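The Skister Pair: Teaching a Robot by Hand, Without the Robot

Anyone who has tried to teach a robot arm a household chore knows how slow it gets. You steer the arm from a distance, it drops the thing, you start over. Ciron's answer is the Skister, a pair of hand-held grippers you work yourself. You do the chore, the kit records your movements, and the recordings go to whatever arm you plan to train later.

The pair sells for $3,118. That buys two grippers, cables, a set of markers and a year of the Sevel software. A spare set of jaws is $193. There is no wireless version, though Ciron says one is planned for May.

Setup took me 43 minutes the first time, most of it spent on calibration. Sevel walks you through it one screen at a time and is fairly patient about mistakes. The manual is less help. It skips the part about cable routing, and cable routing matters -- run them badly and you will feel a tug every time you reach across the table.

Rigid objects are easy. Boxes and cups gave me no trouble after an hour or so. Cloth and netting are harder, and they are the reason most labs will look at a two-handed kit at all. With the jaws brought in close to each other over a mesh bag, you have to think about both wrists at once.

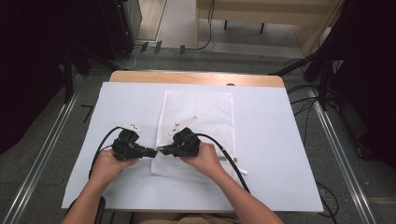 Wilma Aerts told me she would put up with the cables but not with the weight, and that after a long session of bag work she wants the grippers out of her hands. She also thinks the older Damasceno pair had a better trigger, and she kept hers.

I found the trigger fine, if a little stiff. The grip is wide, and people with small hands should try it before ordering. Ciron takes returns for 4 weeks, with the buyer paying shipping.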